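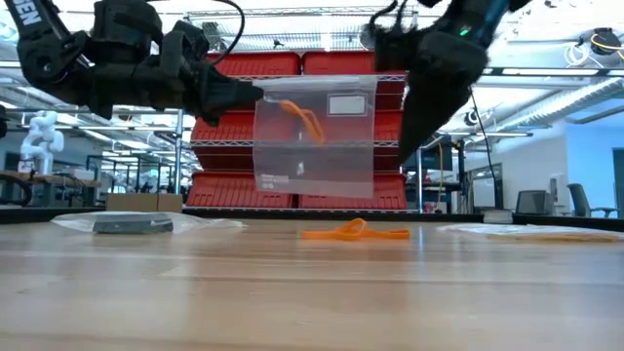 Do we need this many bags? A gallery from the small-parts table

I came into this packing job unconvinced and I'm still mostly there. Every little strap, clip and flat bit at Jinimness goes out in its own clear zip bag, and we get through up to 3,330 bags between one stocktake and the next. Gergely Vörös, who set up the packing list in April, thinks it saves time. I think it moves the time somewhere else.

The bag in the air has an orange looped rubber strap in it, sitting up towards one corner, with a white label at the upper right. Another orange strap is out on the table with no bag round it, and I'd say it looks none the worse.

Left on the table: a flat item in dark grey-green, in a bag so crumpled you have to look twice to find what's inside. The Callska catalogue calls this sort of packing "shelf ready". I'd like to see the shelf.

Right on the table: a clear bag lying flat, with something thin and tan along the front. Flat bags stack, I'll give them that. Crumpled ones slide off the pile as soon as you reach 17.

On labels. Gergely wants every one at the upper right so the bags can be flicked through in the drawer like record sleeves. Fine if they all face the same way. In the last Kerekes order, 173 bags, plenty of them didn't.

On zips. Zeslow sell a thicker bag and swear by the seal. We tried 104 of them on the straps. They cost more, they take up more of the drawer, and the straps inside were the same straps.

On tables. Pale planks are nice to look at, but clear plastic on a glossy top is hard to spot late in the afternoon. I asked for a dark mat and was told to wait for the next order.

If you have a bagging system that you still liked after six months, write in and say what you pack. Straps especially. I don't promise to be persuaded.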